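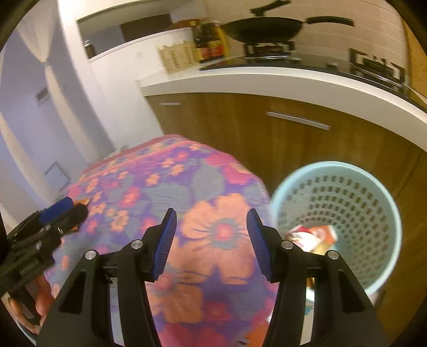 The cloth, flowers and all.

Search reviews Go

Mevine Garden tablecloth: review
Last updated: Aug 17, 2023

I've wanted a properly loud tablecloth for years and kept buying grey ones. Then in April my friend Charito Panganiban put a Mevine on her kitchen table and I ordered mine before the tea was finished (purple, obviously!).

It cost £25, which made me wince a little. But the colour! Orange and pink flowers on purple, with a pinkish band for a border, and it makes beans on toast feel like an occasion. I've washed it 13 times now at a cool setting and the purple hasn't shifted. Turmeric did leave a mark. A dab of washing-up liquid and 20 minutes' soaking got rid of most of it, and the pattern is so busy that I have trouble finding the rest.
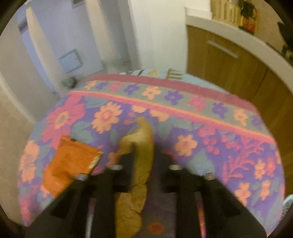 Border band towards the far side of the round table.

It hangs well on a round table, although the corners of mine trail a bit and I've been meaning to pin them up. Ironing is a chore: the creases from the packet took two goes with plenty of steam. I had a Dustura wipe-clean one before and that was easier with small children about, but it always felt sticky under my wrists and I don't miss it.

Delivery from Zadavow took four days. They sent the wrong size first, and Florante Enriquez on their helpdesk swapped it without any fuss.

I'm already eyeing up the matching napkins.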